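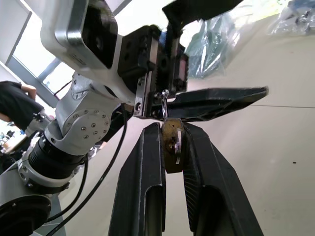

Figure 4. Brass padlock, keyway side.

4. Fitting and Using the Padlock on the Zuvonus Storage Locker

4.1 Before you begin

The Zuvonus locker is supplied without a padlock. Residents must provide their own, or request one from the Drummond Court site office on payment of a deposit. A keyed padlock is required. Combination padlocks are not accepted in the basement store.

Check that the shackle passes freely through both holes of the hasp. Do not enlarge the holes or bend the hasp plate to accept a thicker shackle.

You will need:
The padlock and both keys
A soft, dry cloth
Graphite powder or a dry lock lubricant
The locker record card

4.2 Preparing the padlock

1. Wipe the body and the shackle with the cloth. Scuffs and dull patches on a brass body do not affect its use.
2. Insert the key fully and turn it. The shackle should spring open without being pulled.
3. If the key is stiff, withdraw it and apply a small amount of graphite powder to the keyway. Work the key in and out several times, then try again.
4. Repeat steps 2 and 3 with the second key.

CAUTION: Do not use cooking oil, grease or general household oil in the keyway. These collect dust and will in time jam the pins.

4.3 Fitting the padlock

1. Close the locker door and press it firmly against the frame.
2. Fold the hasp plate over the staple until it lies flat.
3. Pass the open shackle through the staple from right to left, with the keyway facing down.
4. Press the shackle into the body until it clicks.
5. Pull down on the body once to confirm that it is locked.
6. Remove the key.

Note: On lockers 40 to 73 the door is hung on the opposite side. Pass the shackle from left to right on these units.

4.4 Registering the locker

Write the locker number on the record card, sign it and return it to the site office. One key may be left with the office in a sealed envelope. Envelopes are opened only with the written consent of the resident, or in an emergency. Cards for the current year must be returned by the end of September.

4.5 Lost keys

Report a lost key to Jozef Vermeulen at the site office, extension 844. Proof of identity will be requested before any padlock is cut. The resident must be present, and must supply a replacement padlock on the same day.

WARNING: Do not attempt to force or cut a padlock yourself. Damage to the hasp or door will be charged to the resident.

4.6 Care

Apply dry lubricant twice a year. Padlocks on the lower tier, nearest the floor drain, should be checked more often for signs of corrosion. Replace any padlock whose key turns without releasing the shackle.

Section revised Saturday, March 18, 2023. Approved by Peiyu Liang, Building Services.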